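From: Tresier
To: Sodwood Walkers and Gardeners list
Date: 12 Aug 2019
Subject: Re: Seed saving at Tundstead, what's worth the trouble?

On the list last week, Mizuno wrote:

> I've been saving tomato seed for a couple of years now and I keep
> reading that you have to ferment it. Is that really needed? I just
> smear mine on a paper towel and they come up fine. Also does anybody
> bother with squash? Mine came out so strange this year that I'm half
> inclined to give up and buy packets like a normal person.

Oh, please don't give up! Strange squash is half the fun, though I admit it's less fun when you've planted a whole row of it and none of it tastes of anything.

Tomatoes first. I do ferment mine, but I'm lazy about it. I squeeze the seeds and goo into a jar, add a splash of water, put a bit of cloth over the top and leave it on the porch until it smells bad enough that I start getting comments from inside the house. That's usually 4 days when the weather is warm. Then I fill the jar with water, pour off the floaters and the scum, and spread what's left on a plate. Not a paper towel, if you can help it, as you'll be picking fluff off them in March when you ought to be sowing.

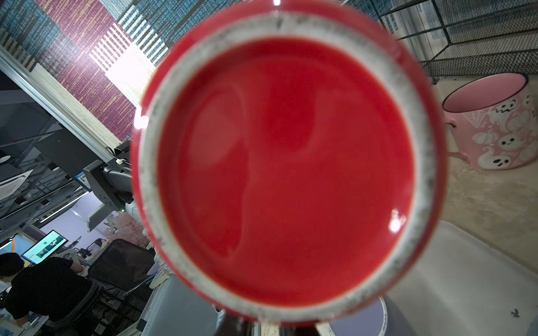 The paper towel way does work, mind you. I did it for years and the seeds came up. I switched after a season when I had leaf spots on nearly everything and somebody at the Tundstead seed table told me fermenting might help with what rides along on the seed coat. Did it help? I couldn't swear to it. It was a drier summer too. But the seeds come out nice and clean and they don't stick together, and that alone has kept me at it.

Squash is a different animal. The bees will carry pollen from one end of the Tundstead plots to the other, and if anyone over there is growing an ornamental gourd (and someone always is, you know it) you can end up with a bitter cross. Don't eat the bitter ones, by the way! Spit it out and pull the plant. I tape my flowers shut the evening before they open, one female and a male or two, then do the pollinating myself in the morning and tape the female up again. Tie some yarn on the stem so you can find that fruit later. I forgot the yarn once and ate the one I was meant to be saving.

I put all this to the Sodwood group when we met and not everyone went along with it.

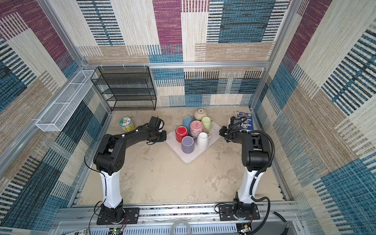 Mizuno's view was that taping flowers is more fuss than a zucchini deserves, and that the thing to do is save beans and peas and lettuce, buy the squash, and swap for the rest. Fair enough. Beans really are the place to start, they hardly cross at all, and you just leave the pods on until they rattle. Lettuce is easy too but it takes up the bed for ages looking terrible, so put it somewhere you don't have to see it from the kitchen window.

One thing I would add is to dry everything longer than you think. I lost a whole batch of runner beans to mold by jarring them up too early, and they were the good purple ones, which I've never managed to find again. If a bean dents when you bite it, it isn't ready. If it feels like it might break your tooth, put it away.

I've got a lot of lettuce seed this year. I mean a silly amount, somewhere north of 2,000 if the envelope weights mean anything. If you want some, write to me off list and tell me where to send it. I can't mail outside the country, sorry.

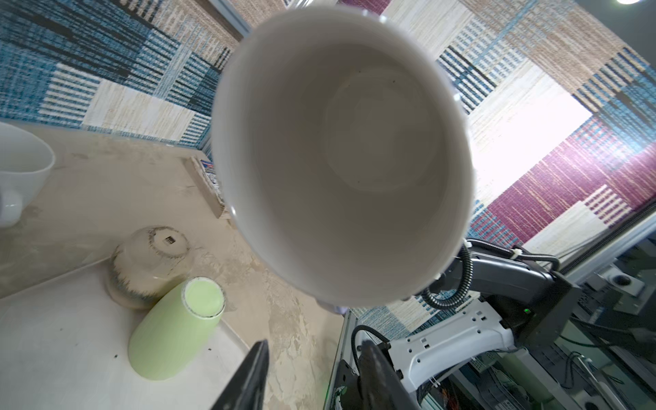
SWAP LIST, WHAT I HAVE SO FAR

Lettuce, a brown-edged butterhead. Slow to bolt, slugs adore it.
Pole beans, green, flat pods. 200 seeds, split however people like.
Dill. It seeds itself all over my path, so please take some.
Tomato, a yellow cherry type. Fermented, Mizuno, but you may smear the next lot on any towel you want.

WHAT I'M AFTER

Purple runner beans, obviously. Any leek that stands through a hard winter. Also parsley seed that's fresh this year, as mine is old and I've had no luck at all getting it up.

Tresier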